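I bought the Kadov suture practice kit in August, just before the start of my surgical placement, and I've used it nearly every evening since. I'm a third-year student with fairly clumsy hands, so I wanted something I could leave out on my desk and pick up between chapters. I love it!

You get a thick skin pad, a needle holder, toothed forceps, scissors and a good stack of threaded needles, all in a zip case that fits in my rucksack. The pad is the star. It has proper layers, and the top one holds a stitch without tearing if you follow the curve of the needle (and tears at once if you don't, so you learn quickly). My old Molon pad split along the middle after 2 weeks. The Kadov one is still going, though the corners have started to curl.

The needle holder took me longer to get on with. The ratchet was stiff for the first few days and I kept jerking the needle as I let go – not a habit you want to take into theatre. It has loosened up nicely now. Gunārs Paulauskas, who shares my desk at home, prefers the lighter one in the Wojcik set, but I like a bit of weight in the hand.

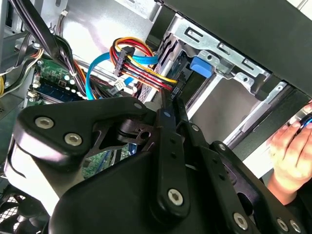
Desktop tower with the side open and the gripper reaching in.

My one real grumble is the booklet. It covers simple interrupted stitches and the vertical mattress well, then rushes through the subcuticular in three small drawings. I ended up asking Eglė Butkienė, one of our registrars, to show me on my own pad, and she borrowed it for her teaching session the week after!

Spare pads are sold separately and the needles do go blunt, so budget for refills. I'd also put a tray underneath, as the suction feet don't grip on varnished wood.

Four stars out of five, and I've already ordered a second pad.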